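Review: the Panasiuk prayer journal, one Lent later
By Marichka Hnatiuk, 3 April 2021

I bought this journal in the parish shop in Clidetton because my old notebook was full, and I wanted something with the readings already printed. I have written in it every morning of Lent, so I think I can give a fair opinion now.

Each day has two pages. On the left is a short psalm text, on the right are lines for your own words. In the back there is a list for people you pray for, with a small space to mark the date when you feel the prayer was answered. I used this list more than I expected. My friend Clémence Guérin has the same journal and she leaves it blank, so it depends on the person.

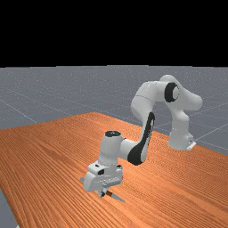 Robotic arm on a wooden tabletop, computer rendering.

The paper is good and my fountain pen does not go through it. The binding is less good. After 5 weeks the cover began to come away at the top, and I always carry the book in a cloth bag, so I did not treat it badly. I wrote to Panasiuk and they sent a polite answer, but no new copy.

I also wish the psalms were given complete. Often only two verses are printed, and I must take my Bible from the shelf anyway. For beginners this may be enough.

I would buy it again for the paper and for the prayer list. If you need a strong book for travel, look at the Carkalier one first.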